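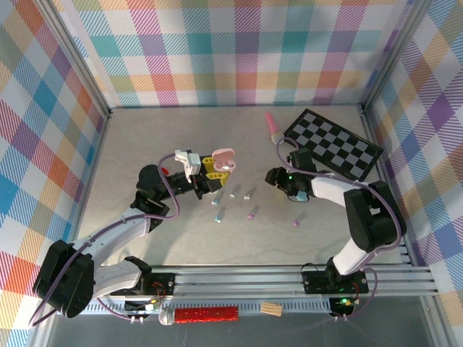

Wallpaper and Who Chose It: my project on the front rooms of Tredalthorpe
Evie Pickering

I picked wallpaper because of my nan's hallway. When she had it redone in August the decorator pulled off a strip by the door and underneath were 4 more layers, one on top of the other, like a very dull cake. I kept a piece of each and took them to my tutor, who said there was probably a project in it. So here we are!

My question was quite simple: who in the house picked the paper, and how did they decide? I'd assumed it would all be fashion. I knocked on doors along our road and the two behind it, and people were much keener to talk than I'd expected (I was given a lot of tea). I asked everyone the same things, wrote the answers in a notebook and typed them up the same evening while I could still read my writing.

The first thing I found was that most people remembered the price better than the pattern. One man could tell me what he paid per roll for his stairs but had to go and look to tell me whether it had flowers on it. Shops came up a lot too. Older people nearly all mentioned Pfister, the paint and paper shop that used to be on the corner, where the end-of-line rolls were kept in a bin by the till. If there were enough rolls in the bin to do a room, that was your room sorted. Several houses on the same side of the road had the same brown leaf pattern from that bin, and none of them had known about the others.

Checks and stripes got strong opinions. People either loved them or said they'd never hang one again - mostly down to matching the pattern at the corners, where any wonky wall shows up straight away. Old houses here have hardly a straight wall between them.

I also went through the pattern books at the local history room. The best one was from a maker called Putel, and its sample number 3847 is, I'm almost sure, the second layer from my nan's hall. I was far too excited about this and had to go outside for a bit.

What I'd do differently: I asked "who chose it?" with everyone in the room, and couples just looked at each other and laughed. Asking them separately would have been better. I also should have measured the pattern repeats on my scraps before I glued them into the folder, as two of them have now wrinkled quite badly.

Nan has gone for plain cream paint, by the way. The scraps are at the back of the folder, oldest first.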